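## Section 4: Setting Up the Desk Corner and Open Shelf

Read this section through before you move any furniture. The Satska shelf and the Wokadeo desk can be set up in either order, but the floor has to be clear first.

### 4.1 Clear the floor

1. Move bags, shoes and folded blankets to one side. Leave a walkway to the desk.
2. Unplug power strips before you slide a desk or shelf past them.
3. Roll office chairs back from the desk. Take phones and other small items off the seats before rolling.

**Caution:** Do not drag the shelf across a wood floor. Lift it, or put a blanket under the base and pull slowly.

### 4.2 Place the shelf

1. Stand the shelf with its open front facing you.
2. Keep the vent panel at the back clear. Leave a gap of 2 inches between the panel and the wall.
3. Check that the divider is upright. If it leans, loosen the lower screws, straighten it and tighten again.

**Note:** Loose boards should be laid flat or stored in a closet. A board leaned against the shelf can slip when a chair bumps it.

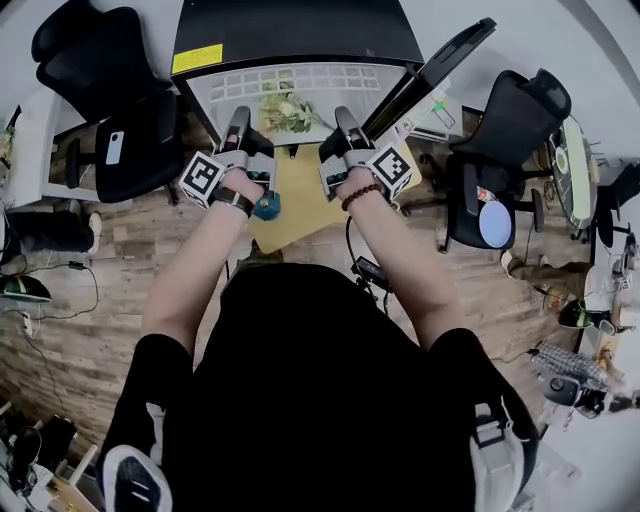
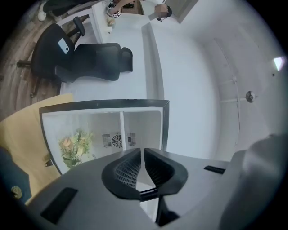 *Ukedance, July*

The first picture has a leafy plant on the desk, with a monitor to the upper right. In the second, a bouquet of artificial flowers sits in the left compartment of the shelf.

### 4.3 Add plants and flowers

1. Put live plants on the desk, on a saucer, away from the monitor and any cords.
2. Use artificial flowers inside the shelf. Live ones dry out quickly next to the vent.
3. Set the bouquet low and toward the front - stems pushed to the back can cover the grille.
4. Dust artificial leaves with a dry brush. Do not spray them while they are in the shelf.

### 4.4 Chairs and cushions

1. Return the chairs once the shelf is in place. Allow 18 inches between a chair back and the shelf.
2. Shake out loose cushions and put them back on the seats.
3. Turn each chair once all the way around. If an armrest touches the shelf, move the chair, not the shelf.

For replacement screws, quote part number 553 and write to Waraporn Kongkaew at the Tsuji parts desk.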